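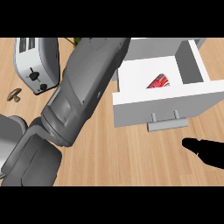
Why do bells ring before church? One young reader from Trorkwood sent us that question, and then added that the bells there start so early on Sunday that even the dog gets up. Couldn't everyone just look at a clock?

What a great question! Today they could. But bells are much older than wristwatches and phones, and for hundreds of years most families had no clock at home at all. If you lived on a farm and the church was a long walk away, how would you know when to set off? You listened. A big bell, hung high up in a tower, can be heard across fields and over hills, and when it rang, people put on their good shoes and started walking.

So the first job of a church bell was to call people together. The word "church" can mean a building, but it also means the people who come to it, and the bell was a way of talking to all of them at once.

What else do bells say?

Lots of things! In many places they ring out fast and loud after a wedding, and everybody nearby knows that two people have just gotten married. At a funeral you may hear one bell, rung slowly, with a long quiet gap after each stroke. Some churches ring in the morning, at noon and in the evening to remind people to stop for a moment and pray. Long ago, bells also warned of fires and floods.

In some churches the bells go silent for a few days just before Easter, which often falls in April. It is a sad and thoughtful time in the Christian year. Then, when Easter comes, they all ring again - and after all that quiet it sounds wonderful!

How does a bell make its sound?

Most church bells are made of bronze, a mixture of copper and tin. The metal is melted until it glows, poured into a mold, and left to cool very slowly. Inside most bells hangs a heavy metal piece called a clapper. When the bell swings, the clapper hits the side and the whole bell shivers, much too fast for you to see. That shiver pushes on the air, the air carries it to your ears, and you hear BONG.

Big bells make low notes and small bells make high ones. You can try this at home with a spoon and some drinking glasses (ask first, and tap gently!). A large glass usually gives a deeper sound than a tiny one.

The biggest bell in the old church at Valdebenito weighs 1,027 pounds. The smallest one up there weighs 40 pounds, and it has such a bright, cheeky note that children in the town call it the Sparrow.

Who rings them?

Sometimes a person pulls a long rope, and sometimes an electric motor does the work. At Flestetti the ringers still use ropes, and they practice every week. Learning to do it well takes patience. You have to feel when the bell is about to swing back, and if you pull at the wrong moment it won't do what you want. Never pull a bell rope without a teacher, though. A heavy bell can lift a grown-up right off the floor!

Do other religions use bells?

Yes, many do. Hindu worshippers often ring a bell as they enter a temple. In Japan, some Buddhist temples have giant bells with no clapper inside, and they are struck from the outside with a swinging log. Muslims are called to prayer by a human voice, and in Jewish synagogues a ram's horn called a shofar is blown at special times of the year.

Words to know

Belfry: the part of a tower where bells hang.
Clapper: the piece inside a bell that strikes it.
Peal: the sound of bells ringing out loudly, often several together.
Toll: to ring one bell slowly.

Want to hear some? The tower at Broresel is open to families on Wed 5 September. There are 20 steep steps up to the ringing room, so wear sneakers, and bring something to cover your ears!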